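How to Descale a Home Espresso Machine Without Losing a Saturday
Posted 4/21/22 in Kitchen Machines

Every espresso machine has a light that comes on when it wants descaling, and every owner has a strip of dark tape that fits nicely over that light. I ran my Pisura that way until March, when a double shot began taking as long as a phone call to the bank. The water in Lemusby is hard enough to chew, so I had it coming.

The steps below are for a single-boiler machine with a removable tank and a steam wand. If yours came with a manual, read that first. If the manual says never to descale at home, believe it and close this page.

What you need

One packet of descaling powder (I use Benkirane, because the hardware store in Perngate has it by the register)
A jug that holds more than you think
A bowl for under the steam wand
An old towel you have stopped caring about

Getting ready

Switch the machine off and let it cool. Take out the water filter if there is one in the tank, and put it somewhere you will find it again. Unlock the portafilter and set it aside. Empty the drip tray now, while you are in a good mood.

Dissolve the powder in warm water, in the amount printed on the packet, and stir until the bottom of the jug is clear. Pour it into the tank.
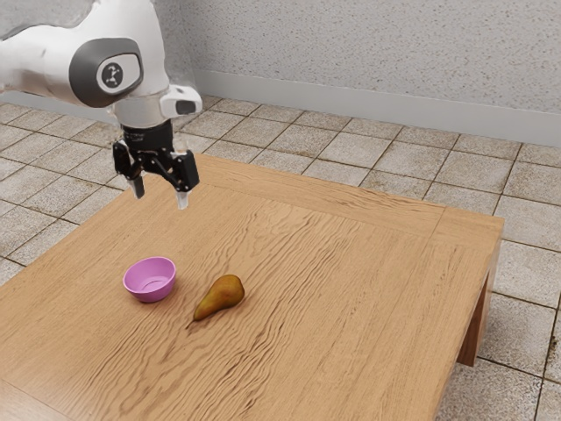
Can I use vinegar instead?
Many people do, and their coffee tastes of salad for a week. Vinegar is also hard on some rubber seals, and the smell settles into the tank. Stick with a descaler your manual allows.

Running the solution through

1. Turn the machine on and wait for it to heat up.
2. Put the jug under the group head and run a cupful through.
3. Open the steam wand's hot water setting and run another cupful into the bowl.
4. Switch off and leave it alone for 5 minutes. Alone means alone – no poking.
5. Repeat until the tank is nearly empty, but stop before the pump starts sucking air. You will know the sound. It resembles a goose.

If bits of white grit come out, good. If nothing comes out at all, switch off and try the wand again after a rest, as a flake may be sitting in the tip. Once the wand is cool, unscrew the tip and clear the holes with a pin.

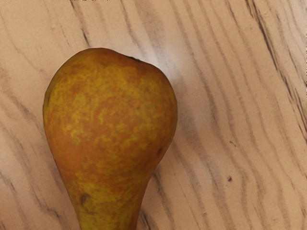

Rinsing is the part everyone rushes. Wash the tank by hand, fill it with fresh water, and run the whole thing through, half by the group head and half by the wand. Then do it again. I do 4 full tanks, which my water bill considers excessive, but I once stopped at one and the next cappuccino fizzed.

Put the filter back, wipe the group head with a damp cloth, and pull one shot you have no intention of drinking. Pour it down the sink with ceremony or without.

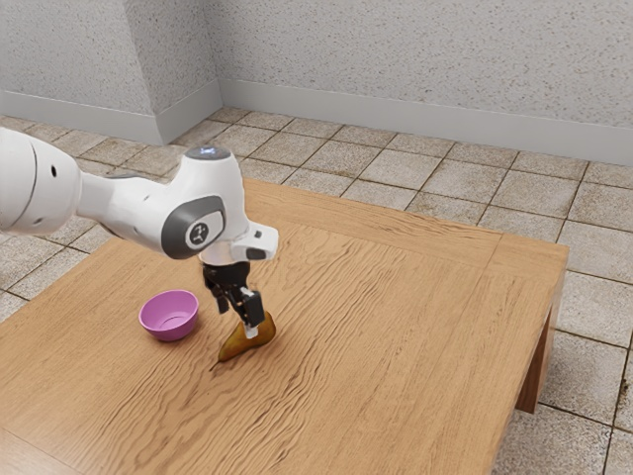
How often should I descale?
Every two or three months suits hard water and daily use. With soft water you can go a good deal longer. The packet usually has a chart, and your water company can tell you how hard your supply is.

On the Pisura, the light stays on until you reset it: hold the steam button and the power button together until the light blinks, then let go. Peel off the tape first.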